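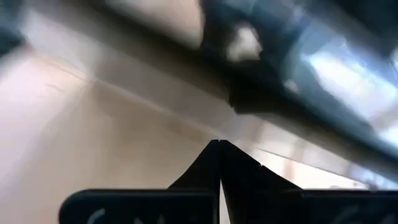

틸로(Tilo) 줄눈용 석회 모르타르는 오래된 돌담의 벌어진 이음매를 메우는 제품입니다. 방조제, 교회 담, 창고 벽, 할머니 댁 뒷마당 축대처럼 석회로 쌓은 벽이면 어디에나 씁니다. 시멘트로 한 번 '보수'를 당한 벽에도 쓸 수 있지만, 그 경우에는 먼저 시멘트를 걷어내셔야 하고 그 주말은 달력에서 지우시는 편이 좋습니다. 다루기 까다로운 것은 좁은 줄눈입니다. 사진 속 검은 두 손가락이 뾰족하게 맞닿은 사이로 세로로 길게 비치는 밝은 실금, 그런 모양의 틈에 흙손을 들이밀다가 돌 모서리를 깨 먹은 분이라면 이 페이지를 끝까지 읽으실 자격이 충분합니다.

제품 개요

품명: 틸로 줄눈용 석회 모르타르
제조: 스쿠다스톤(Skudaston)
석회 공급: 아르델레아누(Ardeleanu) 가마
포장: 40kg 종이 포대
색상: 7종
가격: 포대당 76유로, 배송비 별도

어떤 제품인가

천연 수경성 석회에 체로 거른 모래를 섞은 건식 제품입니다. 물만 부으면 됩니다. 시멘트는 들어 있지 않고, 문의 전화로 "그래도 조금은 넣으시죠?"라고 물으셔도 답은 같습니다.

배합은 보그단 미허일러(Bogdan Mihăilă)가 맡았습니다. 석공으로 일하다가 남이 망쳐 놓은 벽을 고치는 쪽으로 업종을 바꾼 사람입니다. 일감은 그쪽이 훨씬 많았다고 합니다. 그의 원칙은 줄눈이 돌보다 약해야 한다는 것인데, 강도 수치부터 찾는 고객께는 매번 설명이 길어집니다. 벽이 움직이면 무언가는 갈라지게 되어 있고, 줄눈은 다시 채울 수 있어도 돌은 그렇지 않습니다.

색상

모래색, 조개색, 옅은 회색, 짙은 회색, 꿀색, 벽돌 먼지색, 그리고 '옴리(Omley)'입니다. 마지막 색은 옴리 마을의 옛 방조제 줄눈에 맞춰 만들었으며, 굳이 말로 옮기자면 비 온 다음 날의 회색입니다. 화면으로 보는 색은 믿지 마십시오. 견본 막대를 신청하셔서 벽에 대 보시고, 마른 날과 젖은 날에 한 번씩 더 대 보십시오. 배우자께도 보여 드리십시오. 색상 관련 반품의 사유란을 읽어 보면 대개 그 단계가 빠져 있습니다.

사용 방법

줄눈의 헌 재료를 손 정과 줄눈 긁개로 파냅니다. 깊이는 줄눈 폭의 두 배 이상이 되어야 합니다. 그라인더는 쓰지 마십시오. 빠르기는 합니다. 돌에 남는 직선 자국도 빠르게 생깁니다.

먼지를 털고 벽을 적십니다. 물이 흘러내릴 정도면 과합니다.

반죽은 되직하게 합니다. 손으로 뭉쳤을 때 모양이 남고 손바닥에 묻어나지 않으면 맞습니다. 케이크 반죽처럼 보인다면 물이 너무 많습니다. 마른 가루를 더 넣고 아무 일도 없었던 척하셔도 됩니다.

좁은 줄눈흙손으로 안쪽부터 눌러 채웁니다. 깊은 곳은 여러 번에 나누어 채우십시오. 표면이 꾸덕해지면 뻣뻣한 솔로 두드려 마감합니다. 문지르면 안 됩니다.

그다음에는 젖은 삼베로 덮어 두고 기다립니다. 직사광선과 바람, 서리를 피해야 하며, 7월 한낮의 남향 벽은 권하지 않습니다. 벽에도 권하지 않고 작업하시는 분께도 권하지 않습니다.

현장에서

우나 누넌(Úna Noonan) 씨는 지은 지 100년이 넘은 옴리의 배 창고 벽에 이 제품을 썼습니다. 보내 주신 후기를 그대로 옮깁니다.

"헌 줄눈을 파내다가 돌 옆면에서 누가 새긴 화살표를 하나 찾았어요. 석공의 표시인지, 심심했던 누군가의 솜씨인지는 모르겠습니다. 모르타르는 좋습니다. 포대는 무겁고요. 설명서에 농담이 너무 많습니다."

농담은 개정판에서 두 개 줄였습니다.

화살표 같은 새김이나 글자가 나오면 그 부분의 작업은 멈추고 사진과 위치부터 기록해 두십시오. 새긴 홈을 모르타르로 채우거나 솔로 세게 문지르지 마십시오. 문화재로 지정된 벽은 손대기 전에 관할 기관의 허가가 필요하며, 저희 영수증은 허가서로 인정되지 않습니다.

보관과 주의 사항

건조한 실내에서 바닥에 닿지 않게 보관하십시오. 뜯은 포대는 단단히 묶어 두셔도 오래가지 않습니다. 석회는 강한 알칼리성이므로 보안경과 장갑을 꼭 착용하시고, 눈에 들어갔을 때에는 즉시 깨끗한 물로 충분히 씻은 뒤 진료를 받으십시오. 이 문단에는 농담이 없습니다.

주문 안내

포대 단위로 판매합니다. 반 포대 문의가 꾸준히 들어오는데, 톱으로 잘라 드릴 수는 없습니다. 견본 막대는 무료이며 한 번에 세 가지 색까지 신청하실 수 있습니다. 뜯지 않은 포대는 반품을 받고, 비를 맞아 돌이 된 포대는 받지 않습니다.

가격과 색상표 최종 수정: 2023년 6월 22일

함께 찾는 제품: 줄눈 긁개 / 좁은 줄눈흙손 / 양생용 삼베 / 견본 막대 신청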